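Fererel Working Group — Minutes, August
Item: review of the Skarholm hand-held gripper kit
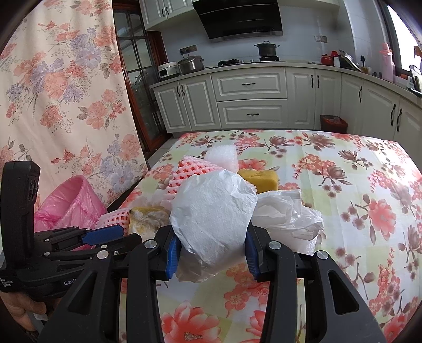
1. Kit under review
The kit is used as a pair, each gripper worked by hand. The fingers carry blue rubber pads. Household sorting was taken as the test task: plastic bags, foam fruit nets, sponges.

2. Findings
2.1 Thin film and soft foam remain the hardest items to grade. Scoring to stay at 3 levels.
2.2 Pad wear to be checked every 2000 grips — the supplier's sheet gives no interval.
2.3 Perrin quoted 11 working days for spare pads. Netia has yet to reply.

3. Decisions
Trial extended by 10 sessions. Purchase deferred until both quotes are in.

4. Actions
Supplier to confirm pad hardness and screw sizes in writing. Task list to be reissued with sponges and film as separate entries.

Meeting closed 16.40.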